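On Thursday I came to Wiltholm with one suitcase and the keys of a flat that was not mine. The bus from Nindport was late and it was already dark when I found number 118. My aunt had lived there for 23 years. Now she was in the care home up the hill, and she had asked me to bring her the washing.

"Only the washing," she said on the telephone. "The rest can wait."

I did not understand why the washing could not wait too, but I have never argued with my aunt. In our family we do first and we ask later, and often we forget to ask.

The flat smelled of soap and of closed windows. I put on the kettle and sat down in my coat. On the wall there was a calendar from the Britwood seed company, still showing October, with one word written across a whole week in her small letters: sheets. Nothing else was planned for that week. I thought about this for a long time, longer than the tea needed.

She had taught me to fold when I was nine. We stood at the two ends of her kitchen in Mägi, each holding two corners, and we walked towards each other as in a slow dance. When our hands met, she took my corners from me and I bent to catch the fold below. She did not speak while we did it. If I pulled too hard, she pulled back a little, and I knew.
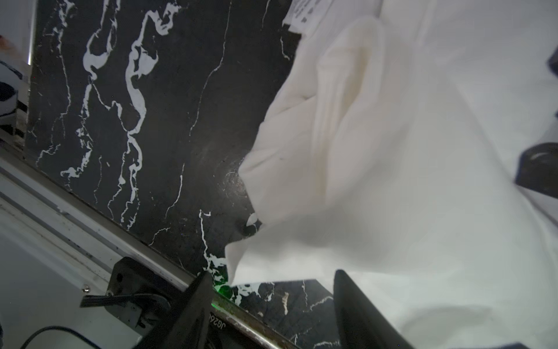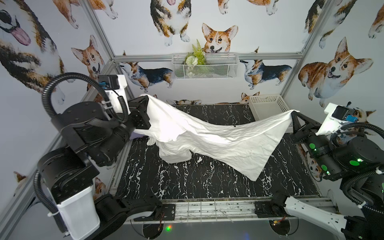
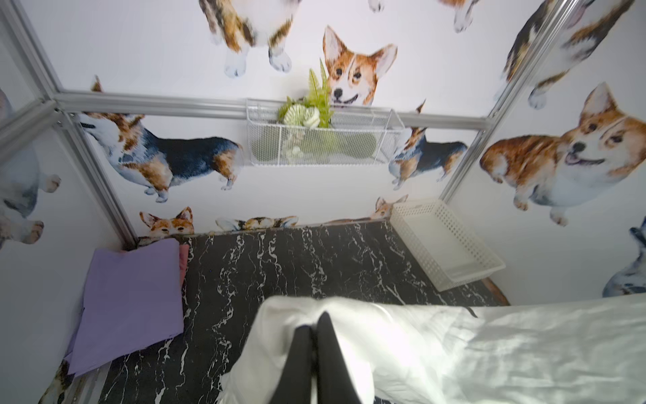
A single person cannot fold a big cloth well, and I learned this again in my aunt's flat at 16 minutes past nine in the evening. I held one corner under my chin and stretched out my arms, and the cloth slid away from me and lay down on the floor like a tired animal. I tried it on the bed. I tried it over the door. In the end I wanted the kind of order I had always admired in other people's places, a lavender cloth folded flat with a pink one showing just a little behind it, and a white plastic basket standing empty in the corner. Mine was full. Everything white was on top, and everything white was creased.

So I telephoned her. It was too late to telephone, but she answered at once.

"You have no one at the other end," she said, before I could explain.

"No."

"Put the corners on the back of the chair. Then walk."

I put the corners on the back of the chair and I walked. The chair did not pull back when I pulled too hard, it only moved on the floor with a bad noise, and she heard it and laughed. I had not heard her laugh since the spring. She told me to sit something heavy on the chair. I used the suitcase, which I had not yet opened.

We folded in this way until almost eleven, she in her bed up the hill and I in her kitchen with the telephone on the shelf. Sometimes she said "now", and it was always the right moment, though she could not see me.

In the morning I carried the basket up to the home. She took the top sheet, shook it open completely across her blanket, and gave me two corners.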